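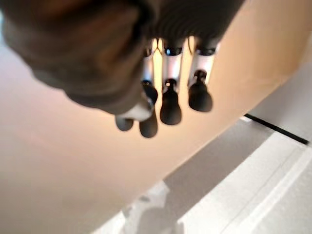 Do I need to know how to program to teach a task?

None at all. You do the task yourself through the remote rig, the robot does it with you, and the whole thing gets saved. If you can put shopping away you can do a session on Gotero. Programming happens later and other people do it.

What is the task this month?

Drinks and the fridge drawer. Mostly bottles, the odd can. Drawer open, bottle between counter and drawer, let go, hands clear. Full task sheet is in Costura under March.

How should I hold a bottle in the drawer?

Right hand, round the upper half, bottle upright. Leave the left hand low and open and out of the way. Anything already lying on its side in there, leave it lying unless the sheet says otherwise. Don't squeeze harder than you need, you can't feel the plastic give so go by eye.
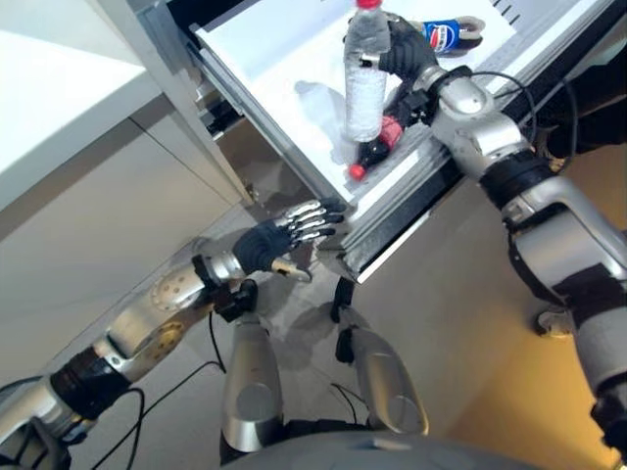

How many goes per session?

80 is the target. Up to 110 if you're quick, but we'd sooner have 80 clean ones. The Gurel room wants 2,000 for the drawer before we change task.

I fumbled one. Delete it?

Depends. Dropped it and picked it up again without stopping: keep, mark it "recovered". Stopped to scratch your nose, took the gloves off, went for a chat: bin it. If in doubt keep it and put a note, Ebise Asfaw goes through them all anyway.

How fast should I move?

Slower than at home. Not slow motion though. Wrist views smear when you swing the hand about, and a bit of smear while you're travelling is fine. Over the drawer, ease off. Pause a beat before the fingers close and another beat before they open. Those two moments are what the training leans on most, so give it something to look at.
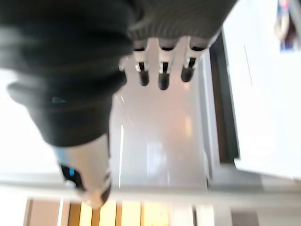

Enda Cronin wrote in to say the pause felt daft at first, and that he kept forgetting the second one until he started counting it under his breath. Liesbeth Vermeulen says the opposite, counting put her off completly and she breathes out instead. Either's fine. Just be the same every time.

Should I always do it the same way, then?

Same rhythm, different layout. Shift the bottles between goes, swap which one's at the front, turn the labels. If every go starts with the cola in the same corner the robot learns the corner.

Where do the hands go between goes?

Up and open, palms forward, fingers loose, where the head view can see both. Wait for the beep, then start. No beep, no recording, and yes people have done 44 in a row without noticing. Check the light on the Costura screen.

Can somebody stand next to the robot?

One helper to reset things, fine. Stay back from the arms, keep off the cables, and don't reach into the drawer till the operator says "clear". Out loud, not a nod.
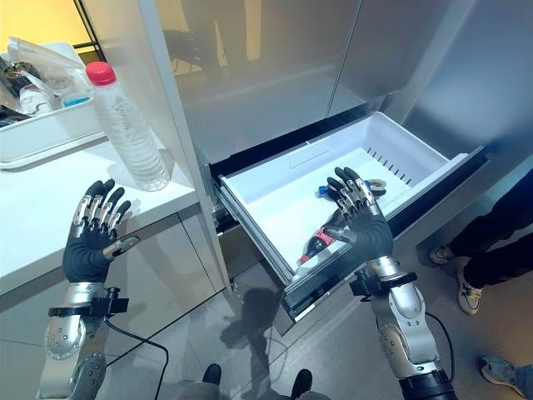

The fingers don't match mine. What do I do?

Recalibrate. Flat hand, fist, thumb to each finger, flat hand again. Two minutes. Still off? Gloves off and on, do it again. Still off after that, get Tomás Brophy, don't carry on with a bad thumb.

Can I use my own gloves?

No. Ours only, the sizes are in the Mac Suibhne cupboard. Put them back in pairs plese.

When will the robot do it by itself?

First try once the 2,000 are in and checked. Results go on the Gotero page, good or bad.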